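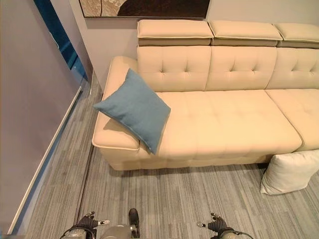
4. ヘッドレストの調整とお手入れ

販売店では「手入れいらずのソファ」と紹介されることがあるようですが、あまり真に受けないでください。淡い色の張地は汚れが目立ちますし、ボタン状のくぼみにはほこりがたまります。

4-1 ヘッドレストの角度を変える
1. 背もたれの前に立ち、ヘッドレストの両端を持ちます。
2. ゆっくり手前に起こし、好みの位置で手を離します。
3. 戻すときは、いったん最後まで起こしてから倒します。

注意:ヘッドレストに腰かけたり、持ち上げて本体を動かしたりしないでください。隣どうしのすき間に指を入れたまま操作しないこと。

メモ:角度で首の疲れが取れるかどうかは人によります。Rurkisのカタログにある「理想の角度」には根拠が示されておらず、本書では推奨値を載せません。

4-2 ふだんの掃除
1. クッションやひざ掛けを座面から下ろします。
2. 背のくぼみと座面の継ぎ目を、ブラシ付きノズルで弱く吸います。
3. 固く絞った布で、パイピングに沿って拭きます。
4. 乾いた布で水気を取ります。

注意:ドライヤーで乾かさないでください。暖房器具からは60cm以上離して置きます。

メモ:Onierの専用クリームは、当方で試した範囲では水拭きとの差がわかりませんでした。使う場合は、目立たない裏側で試してからにしてください。「1本で全部落ちる」という類の万能洗剤は使用をお控えください。

4-3 色移りについて
濃い色の飾りクッションを同じ場所に立てかけたままにすると、張地に色が移ることがあります。「色落ちしない」と表示された品でも、ときどき位置を変えてください。移った色は、たいてい拭いても落ちません。

ひじ掛けの上面は平らですが、テーブルの代わりにはなりません。飲み物は別の台に置いてください。

張地の補修については118ページをご覧ください。

2020年7月改訂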